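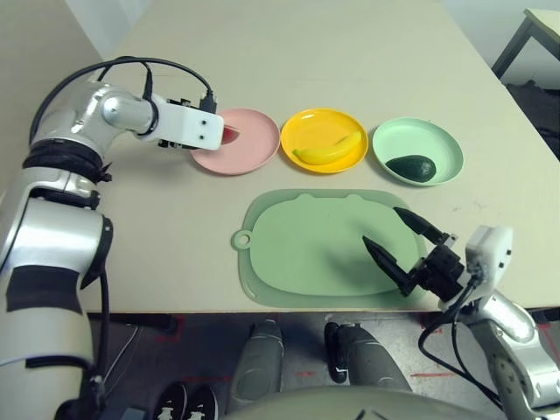 A pink plate on a cream-coloured tabletop

Tableware importers press for delay on ceramics duty

May 27, 2019

Milta, the kitchenware wholesaler, has asked trade officials to put back a planned increase in import duty on ceramic and glass tableware, saying that shops have already fixed their prices for the autumn.

Under the proposal, the duty on most finished plates, bowls and serving dishes brought in from outside the customs area would go up by 10 percentage points. Unglazed goods and items for industrial kitchens would stay at the present rate. A first draft went out in February and drew more than 50 written replies, most of them from importers and retailers.

Milta says in its reply that it orders stock two seasons ahead and cannot pass on the cost before the new year. "The goods arriving in September were priced last winter," said Gisela Hellwig, who runs the company's buying office. "We have contracts with shops at those prices and we will keep to them. The difference comes out of our margin."

The company wants the start date moved back by six months, and an exemption for goods already on the water when the higher rate takes effect. As the draft stands, duty is charged at the rate in force on the day of customs clearance, whatever the date of the order.

Tratetti, which supplies restaurants and hotels, has taken a similar line. It estimates that its own shelf prices would rise by 15 per cent once storage and finance costs are added, and says some smaller customers have begun to put off replacing stock. It has also asked for clearer wording on mixed sets, where plates and cutlery are packed together and could fall under 2 different codes.

Not everyone in the trade is against the change. Birnus, which fires its own stoneware, told officials that the present rate leaves domestic makers at a disadvantage on energy and wages, and that a delay would only bring a rush of imports before the deadline. It would like the duty to apply from the date first proposed, with no exemption for goods in transit.

Freight agents are already seeing signs of early ordering. Kettler, a forwarder that handles part of Milta's traffic, says bookings for household goods are up on last year and that warehouse space near the port is getting harder to find — a cost that falls on importers whatever is decided about the duty.

A revised draft is expected before the summer break. Members who import under the tableware codes should check which heading their goods are cleared under and keep copies of order confirmations showing the date and agreed price. Comments on the mixed sets question can still be sent in through the trade desk.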